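Prorkdale parish meeting, 15th May — tips for the kitchen and the tea table

Many of you asked me to write down how we prepare the hall kitchen when the parish council has its open meeting. I have done it for four years now, so I put here what I learned. Most of it is good also for a home kitchen.

**The urn.** Fill it before the councillors arrive, when the door opens. Ours needs 55 minutes to boil from cold. If the budget is on the agenda, people come early and they want tea early.

**Limescale.** The water in Prorkdale is very hard. Put 4 spoons of citric acid in the urn with warm water, leave it one hour, then rinse two times. Vinegar also works, but the smell stays in the room and Councillor McAlister complained of it in the minutes.

**Cups.** Tea stains go away with bicarbonate of soda and a damp cloth. Do not use the steel wool, it scratches the glaze and next time the stain is worse.
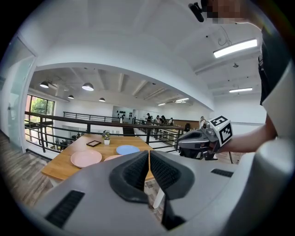
*Two hand-held grippers, one with a patterned white cube on top.*

**Milk.** Keep it in the fridge until the public questions begin. When the planning matter from Porkley was discussed, the meeting went on until very late and one whole jug turned sour on the table.

**Paper.** Leftover agendas are useful. We had 1000 printed for the consultation on the Makori Lane crossing and most came back. I crumple them and wipe the kitchen window with them, after a little vinegar and water. They are good also for wrapping the glasses before you put them in the box. Please check first that there are no names or addresses on the back.

**Tablecloths.** If coffee is spilled, pour cold water through the cloth from the back side — never hot. Felista Swai puts a little washing-up liquid on the mark and leaves it overnight, and I do the same.

**The sticking drawer.** Rub a candle on the runners. Dennis Rotich asked the council for a new drawer, and the vote is moved to September, so for now we use the candle.

Last person out turns off the urn at the wall and hangs the tea towels open on the rail. The key goes back to Mwangi Makokha, at the house next to the bus stop.

Polyxeni Psarras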